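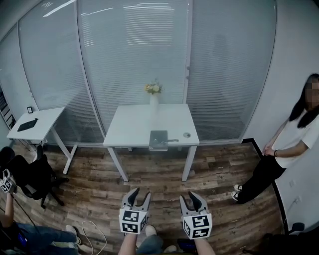
The third series of the drama Hesell should have had ten episodes. Viewers in most countries got all 10 in March. Viewers on the Zaki platform in one market got nine, and the list on the screen went from episode 4 directly to episode 6, with no note in between.

Episode 5 is the one set in the port town of Porside, where a dock strike is broken up by police and a local newspaper is closed. The town does not exist, but people who live under such a government had no difficulty to recognise it. The production company, Pundel, learned about the removal from a viewer's e-mail, which arrived at four in the morning.

Zaki's answer came after several days and was short. It said that the company respects local rules in every place where it works. It did not say which rule was meant, or who had asked. A later message to Pundel spoke of "a routine review of sensitive material".

This is now a common way for a programme to disappear. In the time of broadcast television, a censor had to stop a film before it was shown, or cut it with scissors, and people noticed the jump. A streaming service can take one hour away from one country on an ordinary afternoon, and the rest of the world sees nothing different.

Viewers did notice in this case. A petition to bring the episode back was signed by 3,286 people, most of them outside the country concerned. Inside it, signing has a price. A film club there planned a private showing for 200 guests - then the hall cancelled the booking and returned the deposit.

Pundel has put the full script of the missing episode on its own website, in two languages. Its contract with Zaki does not cover scripts. The writers are already working on a fourth series, and the first scenes are again in Porside. Zaki has the right to make the first offer for it until the end of the summer, and has not yet said if it will.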